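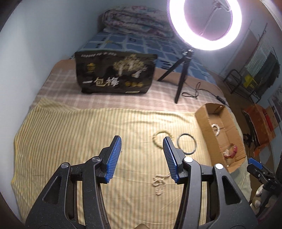
Two Hands for Small Things: A Talk with the Builder of Skollico

The builder of Skollico does not have a workshop at home. She has a desk, a shelf of filament and a bed, and the bed is the largest flat surface she owns. For the heavier work she goes to Hekumness, the shared workshop in Clevmont where I also rent a shelf, and this is how I came to know the project. She asked me to leave her name out of the article, and I agreed.

Skollico is a pair of grippers which a person holds, one in each hand. The fingers open and close with the movement of the operator's own hand, and the movement is recorded. Later, the recordings will be used to teach a small two-armed robot, which at the moment is mostly a parts list. "The arms are expensive and the hands are cheap," she told me. "So I began with the hands."

We spoke for most of an afternoon, first at Hekumness and then at her place, with a pause for tea.

Why jewellery

The first tasks she tried were the ones which everybody tries. She picked up cups, she stacked blocks, she folded a face cloth. She said these were good for finding loose screws but she became bored with them quickly.

"A cup forgives you," she said. "You can take it in ten different places and it is still a cup in your hand. A necklace is another matter. You take it at one point and the rest of it goes where it wants."

So now the task is tidying up. Pearl necklaces, a bracelet, a bead loop and a thin black band are put out on the bed sheet, and they must go in a shallow cardboard box with its flaps folded outward. The sheet is pale yellow with thin stripes. I asked if a plain one would be easier and she said probably yes, but she wants the robot to work in a room where somebody lives. The black bag with 一包梅 on it stays at the back of the bed for the same reason. She moves it to a new spot from time to time.

I tried the task myself and I was very bad at it. I closed the fingers on the bead loop, lifted, and brought up the necklace too. She laughed, and she kept the recording. "I keep the bad ones in a separate folder," she explained. "I will want them one day."

The fingers

Each finger is made from black plastic plates with triangular cutouts, joined by metal pivots. She drew the linkage on paper before she drew it on the computer, and she still has the paper, with a coffee ring on it. The cutouts save some weight. In the first version the plates were solid, and after half an hour her wrists were sore.

"I thought, I am a strong person, it is only plastic," she said. "But you hold it out in front of you the whole time. Try to hold a bag of sugar in front of you for half an hour."

The blue pads have cost her more evenings than any other part. The early ones were smooth and the beads rolled out sideways. After this she tried deep grooves, and the beads sat nicely in the grooves but the thread between them was caught when she opened the fingers. The present pads have a fine texture. She measured the beads with a caliper before choosing it, then she ignored the number and went a little finer.

I wanted to know if the design is her own. She was careful with her answer. The general idea is common, she said, and many people have built hand-held grippers of this type. The angle of the tips is hers, and so is the way the pads come off. The pivots she bought from Xue, a small shop that sells hinges and fasteners by mail, and the whole order cost almost 40 dollars with the postage. It was the biggest single bill for the hands.
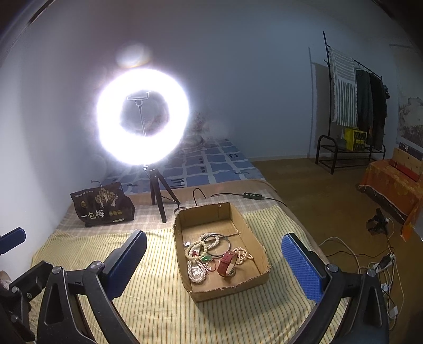

When a strand lies under three other strands, even a person with good fingers has to stop and think, and she finds this useful. She believes the stopping is a part of the skill. In the beginning she cut the pauses out of her recordings, because they looked like mistakes. Now she leaves them in.

"If I wait, I am looking," she said. "I want the machine to have the looking as well."

The total on the day of my visit was 3388 recordings. Most of them are shorter than a minute. She does them in the evening after work, usually in groups, and she writes a line in a notebook for each group: which pads, which objects, what was annoying. I read several pages of this notebook with her permission. The word "clasp" is there very often, and one page says only "bangle again".

Light and shadow

A ring light on a small black tripod stands on the bed itself. It is a cheap one and it is very bright. On a mattress it leans a little whenever somebody sits down, and she has learned to sit down before she turns on the camera.

"The pearls are difficult with the light," she said. "They are pale, the sheet is pale, and then you put a big white circle above them. Sometimes I look at the recording and I can't find the edge of the bead."

I suggested a lamp with a shade and she promised to think about it. The colour of the sheet she will not change before the winter, because she wants one full season on the same cloth. After that it will be the checked one.

What broke

I always ask this question at the end, and people usually like it better than the others.

One finger cracked at the tip mount in September, when she dropped it on the workshop floor at Hekumness, which is concrete. She printed the mount again with thicker walls and there has been no crack since then. A necklace broke too, and it was her favourite. Two beads went behind the bed and she has found one. The pivots became loose after some weeks of use, and a drop of thread lock fixed them, but first she put in too much and one joint would not move at all. She had to warm it with a hair dryer to get it apart.

The software has its own list of troubles, which she did not want to discuss. "It is two clocks that do not agree," she said, and she poured more tea.

The next step is the left arm. She has the motors for the shoulder and the elbow, and a base plate is waiting at the workshop to be drilled. The hands are designed so that the same fingers and the same pads can be bolted to the arm, and she has tested the bolt pattern on a piece of scrap wood. The right arm must wait until she has saved for it. In the meantime she wants to try earrings, the kind with a hook, and she has already drawn a narrower tip for them. She showed me the drawing. It is on the back of the same paper with the coffee ring.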